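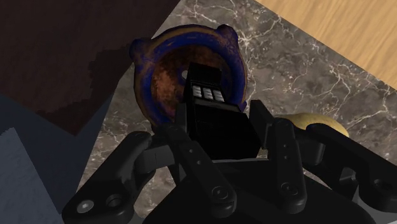 Image credit: Nullimen Kitchen Renders

The Goat Who Ran the Toll Bridge

Pantelis Chrysikopoulos was a goat, and he had been put in charge of the toll bridge at Wirkora because the last toll keeper was a walrus and had floated away. The job came with a hat, a bell and a wooden box for the coins. It did not come with instructions.

The toll was one turnip. The coins were for people who had no turnips. On his first morning Pantelis ate all the turnips and then, around noon, the box. He put the coins in the hat after that and went around bareheaded.

Things went well until the otters of Essien declared war on the bridge. They had nothing against Wirkora. They could swim, so they had never paid the toll, and it had started to bother them that they were never asked. They sent a letter. It read:

"Dear Goat, you have insulted us by not charging us. We will attack with 500 otters. Please have the toll ready."

Pantelis read the letter twice and ate it. Then he rang the bell, which was the signal for the army.

The army was a hen named Domidix. She had served in the Gravel War and the second Gravel War, and she owned a rolling pin that she said was a cannon. She came up the road at a steady walk and asked where the enemy was.

"In the river," said Pantelis.

"How many?"

"500."

"I have one cannon," said Domidix. She thought about it and sat down on the bridge to wait.

The otters arrived after lunch. They had brought a drum, and a general in a soup pot who gave a speech from a floating log. Part of the speech was about honor and part of it was about crayfish. The log kept drifting downstream while he talked, so a few otters had to push him back to the good spot, and each time they did he started over from the crayfish.

Only 458 of them had come. The general apologized for this. The rest had been invited to a wedding.

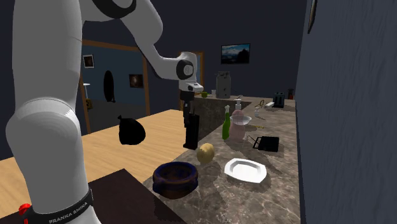 The Short Fiction Club

"We demand to be charged!" the general shouted when he was done.

"All right," said Pantelis. "One turnip each."

There was a silence on the river. An otter near the back said that they hadn't brought any turnips.

"Coins, then."

They had not brought coins either. Otters have pockets, but they keep rocks in them.

The general asked for a minute to talk it over with his officers. They all went under the water to do this, and bubbles came up for a while. Domidix aimed the rolling pin at the bubbles. Pantelis chewed on the bell rope.

When the general came back up his soup pot was full of water and he had to tip his head to empty it. He said that the otters of Essien were prepared to pay in rocks. They were good rocks. Some of them had been in the family since the old king.

"What would I do with rocks?" said Pantelis.

"You could have a wall," said the general.

Pantelis had never had a wall. He looked at the end of the bridge where a wall could go, and he found that he wanted one very much. He took the first rock himself and set it down in the grass. Domidix moved it a little to the left.

It took until dark. Every otter climbed up the bank, walked across the bridge on its hind legs, handed over a rock and jumped back into the river on the far side. The drummer went across twice because he liked it. The general went last and paid with the soup pot, as he had used his own rock to hold down the speech.

The war was entered in the town book as a draw. By February the wall was high enough that Pantelis could stand on it and see the sea, and one clear evening he saw a walrus out there, a long way off, going slowly past with a turnip in his mouth.

Pantelis rang the bell. The walrus didn't turn around.

"Was that the old keeper?" said Domidix.

"I think so."

"Do you want me to fire the cannon?"

Pantelis said no. He put on the soup pot, because it was getting cold, and went down to see who was waiting at the bridge. It was a badger with a wheelbarrow. In it were 60 turnips, and the badger wanted change.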